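# Visit to the Stoter drinks school, Tesness

I went to Tesness in January to see the open afternoon at Stoter, which trains bar staff for hotels and small restaurants. Our place in Stadville is putting in a drinks counter, and I wanted to see how other people lay out a prep table before we pay for ours.

The school is on the upper floor of an old shoe warehouse behind the Stojanović bakery. The entrance is on the loading side and the sign is small. I walked past it once. Parking is free after 4, but the lot fills up with bakery vans, so the street is a better bet.

Pin-yu Yip runs the teaching side and met the visitors at the top of the stairs. We got coffee, a name sticker and a sheet with the floor plan. The floor measures 1,376 square feet, including the storeroom. It felt bigger than that because there are no inside walls apart from the office.

The first hour was storage. Stoter keeps syrups and mixers on open shelves by the door, with the date of opening written on masking tape. Backup bottles go in the storeroom. Sorin Popescu, who orders the stock, told us they spent $300 on labels and bins the first year and threw most of the bins away because the lids cracked. They use restaurant tubs now. I wrote down the size and forgot to write down the supplier.

He also talked about citrus. The school goes through 200 lemons in a busy week, fewer limes, and hardly any oranges. Fruit is washed when it comes in and cut only when a class needs it. Juice is squeezed the same day. One visitor asked about bottled juice and Sorin said they keep it for cleaning practice — measuring and pouring drills where the drink gets dumped anyway.

After that came ice. They have one machine, bought used, and it is loud. Students learn to fill a bowl for the table and go back for more as needed. Pin-yu said new students tend to scoop too much and end up with a bowl of water. We have the same problem with our summer staff.

Glass care took longer than I expected. Stemmed glasses are washed by hand, polished with a cloth and held by the base. They don't stack anything with a stem. The school charges students for the third broken glass and every one after it, and there was some discussion among the visitors about whether that is fair. I think it is, if they are told on the first day.

The last part was table layout. Pin-yu wants the fruit and cutting board together, and the ice, tools and glasses within reach on one side. Brown paper over the table saves wiping between classes and gets changed when it tears. I liked that better than the rubber mats we had priced. Paper is cheap, and you can write on it.
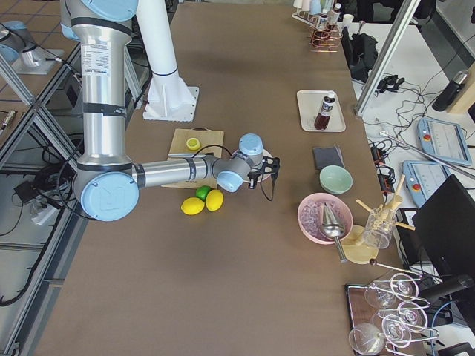

I left at 5:30 with a price list for the short course, which runs for two evenings. We will probably send two people in the spring, if the counter is in by then. I still need to call Sorin for the name of the tub supplier.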